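Dolbridge Shared Workrooms
Tables, Trays and Surfaces: Frequently Asked Questions
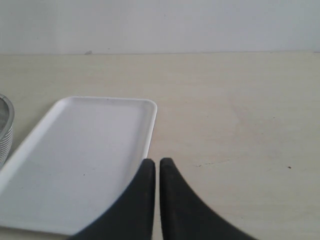 The following answers apply to all members and day users of the Dolbridge workrooms. They replace the sheet previously kept at the front desk and were last revised on January 21, 2019. Questions not covered here should be sent to the workrooms office.

Using the tables

Who may use the tables?
Any member with a current booking may use a table in the room named on the booking. Day users must sign in before starting work. A booking covers one table and the wall space directly behind it. It does not cover neighboring tables, even when they are free.

Are the tables finished or bare wood?
The light wooden tables in the Espinoza Room have a matte finish. The finish resists ordinary handling and brief contact with water. It does not resist solvents, hot tools, or standing liquid. The workbenches in the lower room are unfinished and are covered by separate rules.

May I cut directly on a table?
No. Cutting, scoring, punching, and drilling must be done on a cutting mat or in the lower room. Mats may be borrowed from the front desk and are returned at the end of the session.

May I tape or pin work to the wall?
Pins, nails, and adhesive putty are not permitted. Low-tack paper tape may be used for the length of a session and must be removed before you leave. Please keep table edges, tools, and chair backs from knocking against the wall, as the paint chips easily at table height.

May I move a table?
Tables may be moved by staff only. Requests for a different layout should be made when booking. Group bookings of 11 or more people are set up in advance by Teodoro Ventura, who will need a simple floor plan.

Trays

What are the white trays for?
The white plastic trays are for holding small parts, paper pieces, beads, samples, and similar items during a session. The raised rim keeps items from rolling onto the table or the floor. Trays should also be placed under any work that involves paste, glue, or paint.

Can a tray be used for water?
A tray may hold damp materials, such as soaked paper or rinsed brushes. It should not be filled. The rim is low, and a filled tray cannot be carried to the sink without spilling. Basins are available for soaking and washing.

How many trays may I take?
Each booking includes two trays. Additional trays are available on request when the room is not full.

May I leave work in a tray overnight?
Yes, if the tray is labeled with your name and booking number and placed on the drying rack. Work may remain on the rack until the room opens the next morning. Trays left on tables are emptied by the evening staff, and their contents are kept at the front desk for 60 days.

Are the trays safe for food?
The trays are not to be used for food at any time. This includes wrapped food and fruit used as drawing subjects. Plates for still-life work are kept in the cupboard beside the sink.

What should I do if a tray is cracked?
Please take it to the front desk and do not return it to the stack. No charge is made for cracks that result from normal use.

Cleaning

How should I clean the table after use?
Remove loose material with the soft brush. Wipe the surface with a damp cloth, following the direction of the grain, and dry it with a second cloth. Dried paste should be softened with a wet cloth for a few minutes and then wiped away. Scrapers and scouring pads are not permitted on the wooden tables.

How should I clean a tray?
Empty the tray into the correct bin, rinse it with warm water, and wipe the floor of the tray and the inside of the rim. Small specks tend to collect along the rim and show clearly on white plastic. Trays should be dried before stacking.

Which cleaning products may I use?
Only the products provided at the sink. Members who have an allergy or sensitivity may bring their own unscented soap after speaking with the office. Bleach, acetone, and spray polish are not permitted in any room.

Is cleaning time included in my booking?
Yes. Please allow enough time to clear and wipe the table before the session ends. The next user is entitled to begin at the booked time.

Marks and damage

A table already has scratches or spots on it. Will I be charged?
No. Light scratches and small spots are expected on tables in regular use. A condition record is kept for each table, and you are welcome to compare it with the surface before you begin. If you find a mark that is not in the record, please tell the front desk at the start of the session so that it can be added.

What counts as damage?
Damage means a mark that affects the use of the table, such as a gouge, a burn, a raised area caused by water, or a stain that transfers to paper. Faint scratches, small dents, and minor changes in color are treated as wear.

I have stained or burned a table. What should I do?
Stop work and inform a member of staff. Please do not sand the area or apply any product to it. Many stains can be treated if they are reported on the same day.

How are repair costs decided?
Milagros Acuña inspects each reported table and decides whether it can be repaired in the room. Members are charged for materials only. If a top must be replaced, the matter is referred to the workrooms manager, Lewis Strachan, before any charge is made. The member receives a written estimate and has the right to reply to it.

When are the tables refinished?
The tables in the Espinoza Room are refinished every year in June. The room is closed during this work, and existing bookings are moved to the lower room where possible. The annual budget for surfaces and refinishing is $2,240 and is paid from membership fees.

Storage and personal equipment

May I bring my own tray or table cover?
Yes. Personal trays should have a smooth base without metal feet. Table covers may be cloth or paper. Rubber-backed covers are not permitted, as they can discolor the finish.

Where should I put trays at the end of a session?
Stack them flat on the lower shelf, all facing the same way, with almost no weight on top. Tools, books, and bags should not be placed on the stack.

Contact

For bookings and group layouts, please ask for Teodoro Ventura. For questions about damage or the condition record, please ask for Milagros Acuña. Requests for an exception to these rules must be made in writing to the workrooms office and will be answered by Lewis Strachan.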